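20 December 2025

Glaze tests, batch 6 - the ash ones. Writing this up before I forget what went on which shelf.

Kiln opened this morning. Bottom shelf mostly fine. Top shelf is a mess, two tiles stuck to the batts and one run right down over the foot. Same recipe top and bottom so it has to be heat, or the top ones went on thicker. Probably both. I was rushing the dipping by then and didn't stir in between.

Recipe as mixed (for a 2,000 g dry batch):

- wood ash, sieved twice, unwashed
- potash feldspar, the Kornus bag, nearly finished
- china clay, from the new sack
- bit of red iron oxide in half of it, the other half left plain

Water went in by eye again. Know I shouldn't. Eglė measured what was left in the bucket afterwards and got 178 g for 100 ml, way too heavy for dipping. No wonder it ran. She wants it down to 150 or so, I'd go a touch higher for the plain one as it looked thin on the textured tiles.

Results, quick:

**Plain ash, bottom shelf** - nice. Soft green, pools in the grooves, slight crackle. Matt on the edges. Keep.

**Plain ash, top shelf** - glassy, runny, lost most of the green. Pinholes on the back of two.

**Iron, bottom** - brown to honey, bit dull. Eglė likes it more than I do. She says it looks like a teapot her gran had and thats a good thing.

**Iron, top** - black where thick, rust where it breaks. Best tile of the lot is here and also the worst one. Would like to get the good one again but don't know why it worked.

Clay body was the Derkach stoneware throughout except three tiles in the Nasteto buff, marked N on the back. The buff ones all bloated slightly. Don't use it this hot. There's half a bag left, could go for saggars or just slab practice.

Firing: slow to start, 135 an hour once past red heat, then the long soak at the end. Cones were flat on top and only just bending at the bottom. Thats a big gap for a kiln this size. Elements on the lower left look tired, one is sagging out of its groove. Needs looking at before we put anybody's real pots in. Rang Briletora about a set of elements, they won't have them till February. So bottom shelf stays cool untill then, plan round it.

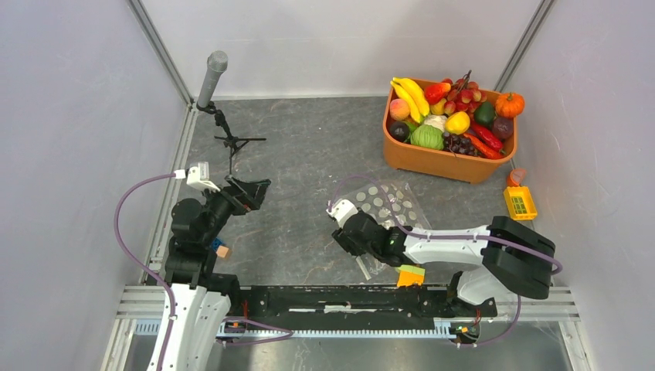
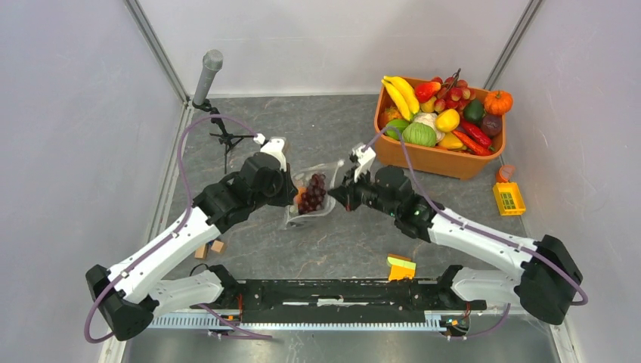 To do:

- grind the two batts, fresh batt wash, three thin coats this time
- thin the plain bucket and WEIGH IT
- wash half of the ash and run it against the unwashed. Eglė thinks washing takes out the bit that makes it run, I think it takes out the bit that makes it interesting
- new gloves, the unwashed stuff is caustic and the left one has a split in the thumb
- more upright tiles, flat ones tell you nothing about running

Also the iron bucket has settled like concrete. Had a go with the drill mixer and got nowhere, left it with hot water on top. If it's still solid try a pinch of epsom salts once it's broken up.

Labels - please write on the tile back in oxide and not pencil. Four of mine have come out blank and I'm guessing from the order on the shelf. Have put question marks next to those in the tile book.

Next firing when the batts are done. Plain glaze goes top AND bottom again, thin and thick, same tiles, all Derkach. Leave the iron out of it for now.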